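Removing tea and coffee stains from ceramic mugs

Brown film inside a mug is tannin bound to limescale. Washing-up liquid shifts grease but has little effect on either. The method used depends on the glaze and on how hard the local water is. The notes below are for glazed ceramic only, and the quantities were worked out in the kitchen at Justbridge, where the water is hard.

Light film: put a level teaspoon of bicarbonate of soda in the mug, add enough water to make a paste, and rub with a damp cloth. Rinse twice.
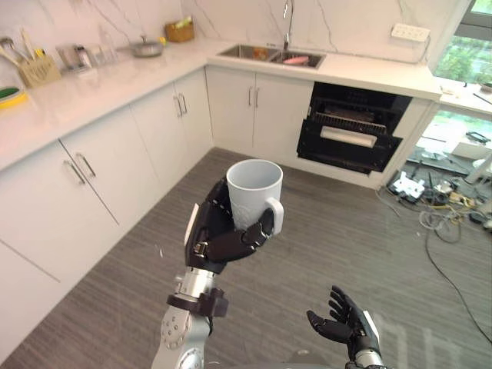 Heavier film needs a soak. Dissolve 11 g of citric acid in 490 ml of warm water, fill to the rim and leave for an hour. The film is usually thickest just under the drinking line, so a half-filled mug will come out with a ring. Stand it upright in the sink while it soaks. A plain, slightly tapered mug like the white one here is easy to do, as a cloth wrapped over two fingers follows the wall all the way down. Straight-sided mugs with a sharp inner corner want a bottle brush.

Do not mix citric acid with bleach or with any cleaner containing it. Rinse the mug fully before changing from one product to another.

Grey marks are a separate matter. They are metal left on the glaze by spoons, and soaking does not touch them. Use a mild cream cleaner on a wet cloth with light pressure, and stop when the mark has gone. Scouring powder dulls the glaze, and a dull glaze stains faster. 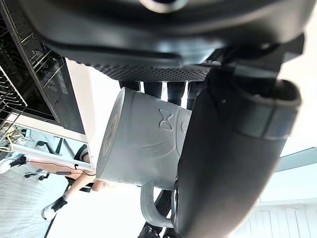

Outside surfaces collect residue wherever the glaze changes level. A soft toothbrush and the bicarbonate paste will clear it. Raised decoration, such as the embossed bow-tie on this mug, should be brushed along its edges first and then across. Do the joints of the handle in the same way. Gilded or hand-painted mugs should be left out of all this and washed by hand in plain soapy water.

Drying: upside down on a rack, with air able to get underneath. A mug left rim-down on a flat worktop traps damp and will smell by morning.

Citric acid keeps well in a screw-top jar. Label it. It looks the same as caster sugar.

Notes by Antigoni Lambrakis. Soak quantities checked by Magdalini Michailidis.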